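자동화 동아리 학생 과제 중간보고서

과제명: Bandamlow 탁상 물체 정리 과제
제출처: Jarodero 교육지원 담당
작성: 지도교사 Sylvain Millet, 기술지도 Ľudovít Trnka
작성일: 2022/06/19

1. 보고 범위

본 보고서는 지원금 2차분 집행 기간의 진행 상황을 정리한 것이다. 1차분에서 완료한 팔 조립과 전원부 배선은 지난 보고서에 기재하였으므로 생략한다. 참여 학생은 12명이며 제어반과 데이터반으로 나누어 운영하였다.

2. 진행 현황

2.1 제어반

관절 제어 코드를 Lavden 제어보드용으로 이식하였다. 초기 버전에서는 그리퍼 개폐 명령이 팔 이동 명령보다 늦게 처리되는 문제가 있었다. 명령 대기열을 분리한 뒤로는 같은 증상이 기록되지 않았다. 홈 위치 복귀 시 3번 관절에서 나는 소음은 원인을 확인하지 못했다. 감속기 유격으로 추정하며 6월 중 분해 점검한다.

2.2 데이터반

원격 조작으로 집기 동작을 반복 수집하였다. 현재까지 저장된 시도는 289건이고, 이 중 학습에 사용할 수 있다고 판정한 것은 약 79%이다. 제외된 시도는 대부분 영상과 관절값의 시각이 어긋난 경우이다. 시각 동기화 스크립트는 학생들이 작성하였고 Trnka가 검토하였다. 검토 과정에서 시간대 처리 오류를 수정하였다.

대상 물체는 크기와 표면 재질이 서로 다른 것을 섞어 배치한다. 납작한 물체는 접근 각도에 따라 손가락 끝이 상판에 먼저 닿을 수 있어 별도 항목으로 분류하였다. 탁구채가 이 항목에 속한다. 손목 카메라 영상에서는 팔이 빠르게 움직이는 구간의 번짐이 크다. 그리퍼 손가락은 비교적 선명하게 남지만 상판 위 물체의 윤곽은 대각선 방향으로 흐려지며, 탁구채의 빨간 부분에 인쇄된 흰색 로고도 판독되지 않는다. 이런 영상은 삭제하지 않고 번짐 표시를 붙여 따로 보관한다. 노출 시간을 줄인 설정과의 비교는 다음 기간에 실시한다.
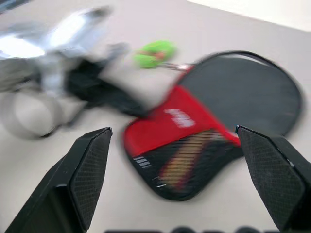 2.3 안전 및 교육

비상정지 스위치 위치를 조작자 오른쪽으로 변경하였다. 작업 전 점검표를 개정하고 전원 투입 담당과 조작 담당을 분리하였다. 보고 기간 중 부상은 없었다. 신규 참여 학생은 원격 조작 전에 시뮬레이터 실습을 이수한다.

3. 예산 집행

Šimko 그리퍼용 교체 패드와 저장장치를 구입하였다. 조명 구입 항목은 견적 회신이 늦어 미집행 상태이다. 항목 간 전용은 없으며 영수증 사본은 별도 제출한다.

4. 지연 사항

학습 모델의 첫 평가가 계획보다 2주 늦어졌다. 시각 동기화 오류가 확인된 시도를 다시 분류하는 데 시간이 소요되었다. 최종 시연 일정은 변경하지 않는다.

5. 다음 기간 계획

- 3번 관절 분해 점검 및 유격 측정
- 노출 시간별 영상 비교, 촬영 설정 확정
- 납작한 물체의 접근 각도 조건 추가 수집
- 첫 학습 모델 평가 및 실패 유형 정리
- 조명 견적 확정 후 발주

6. 협의 요청

조명 항목의 집행 기한 연장 가능 여부를 회신 바란다. 연장이 어려울 경우 기존 실습실 조명으로 수집을 계속하고 해당 금액은 반납한다.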